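Clultulville shared kitchen: December update for Rikari

Hi all, and thanks again for the second part of the grant. You asked for something short this time, so I'll try (no promises, you've had my emails before).

The big job this month was the drinkware. We've been running on whatever people drop off, and the shelf had got to the point where you couldn't take one cup out without moving 4 others. So I've started pulling things onto the heart-print table a few at a time and deciding what stays. The ribbed goblet is staying, I don't care what anyone says! The pale green metal cup too, it's a lovely shape.
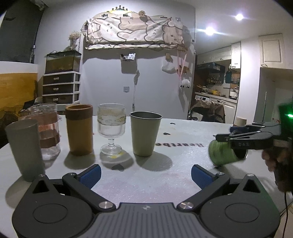

Nisha Wetell-Shukla

So far 61 pieces have been sorted and 17 of those are going to the thrift store. The rule I've settled on is simple: if it has a chip, it goes in the trash, and if it's fine but we never reach for it, it gets passed on. Paper cups are being kept for big evenings only, and I'd like to stop buying them by spring.

Spending is at $1,511, mostly on the new shelf and its brackets. I still have the paint to buy, so expect one more receipt from me.

The table itself needs some love. There are faint brown stains on it that I haven't had a proper go at yet, and it fills up so fast - tissues, a water bottle, a can lying on its side, all in with the cups.

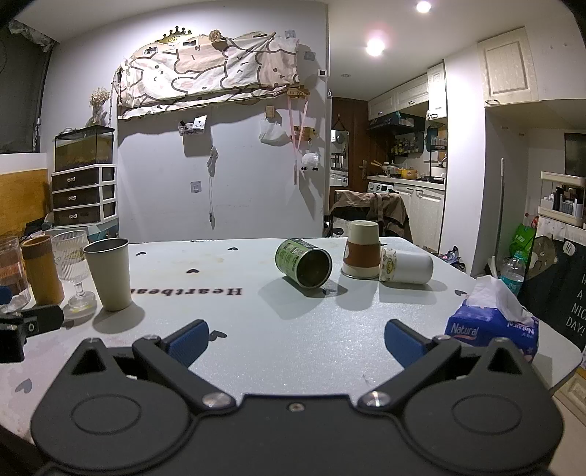
I'm going to try a baking soda paste on a corner first and see how the hearts hold up, as I really don't want to rub the print off. If that fails I'll get a clear cover for it (can that come out of the same budget line? let me know).

Next month is plates and bowls, then the bottles in the kitchen.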